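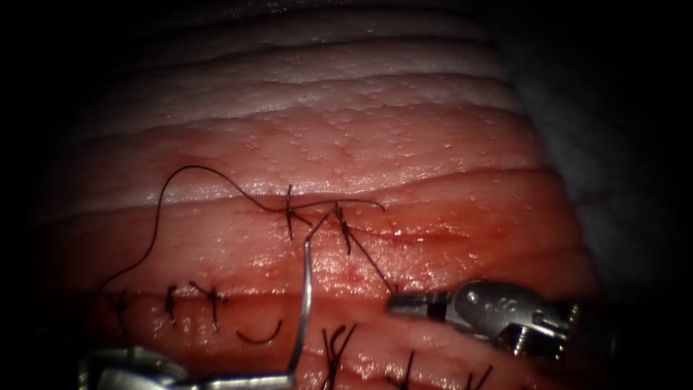 Suturing Practice Sessions Resume at the Skodine Center

2026-01-07

The Skodine Center has reopened registration for its suturing practice sessions. Participants work on a tissue pad, closing incisions with black thread and tying and trimming each knot in turn. Reviewers will look at the spacing of the stitches, the length of the cut ends and the condition of the tissue along the seam.

A total of 55 places are available between now and May. Residents enrolled in the Imer program have priority for the first two sessions.

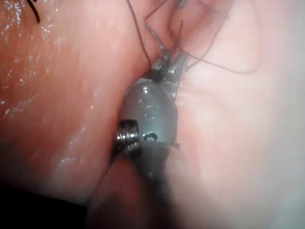
Loose lengths of thread should be cleared from the pad before a new row is begun. Participants are asked to keep their completed pads for review and to label them with their registration number. Written comments will be returned through the Masance office. Requests to change a session must reach the same office in writing.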